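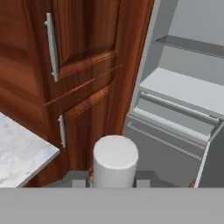 I bought my first jar of piccalilli at Sulleddale market in August, mostly because I was hungry and the woman behind the stall was cutting up cheese to go with it. I ate three cubes of cheddar, felt guilty, and handed over my money. By the time I got home to Flendon I'd opened it on the bus. Yes, with my fingers.

Since then I've become a bit of a bore about pickles. My mum made them every autumn when I was little and I hated the lot — the smell got into the curtains, the towels, even my school jumper. I used to walk to the bus stop flapping my arms to air myself out! Now I stand over a pan of vinegar with the windows steamed up and think it's the best smell in the world.

If you fancy having a go, start with onions. Peel them (pour boiling water over them first and the skins slip off much more easily), salt them overnight, rinse them well and pack them into clean, sterilised jars. I use 300 grams of small onions to 200 millilitres of malt vinegar, with a spoonful of sugar and whatever spices are rattling around at the back of the drawer. Mustard seed, peppercorns, a bay leaf. My first batch had cloves in it and tasted like the dentist's, so go easy there.

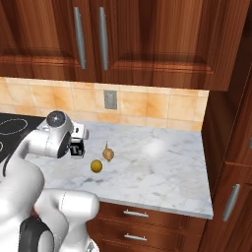
An onion on the worktop: every good pickle starts with one.

Then you have to wait, and I'm hopeless at waiting. The recipe I follow says two months. I've never made it past three weeks without opening a jar "just to check", and they're always a bit harsh at that point, and I always eat half of them anyway with a lump of pork pie.

Shops have got much better at this sort of thing too. Andreadis, the little deli on the corner near me, does pickled green chillies by the scoop, and I've started putting them in toasties, on eggs and once (a mistake) in a tuna salad for a friend who can't stand heat. They also sell a sweet beetroot one that turned my favourite white shirt pink down the front, and I went back for more the next day.

My next job is red cabbage for Christmas. I've got a big Bukex jar from the charity shop, with a lid that needs two hands and some bad language to shut, and I've cleared a shelf for it next to the cereal. The piccalilli I'm leaving to the woman at Sulleddale. I tried making it once and it came out the colour of a highlighter pen, and it's still sitting in the fridge door behind the mayonnaise.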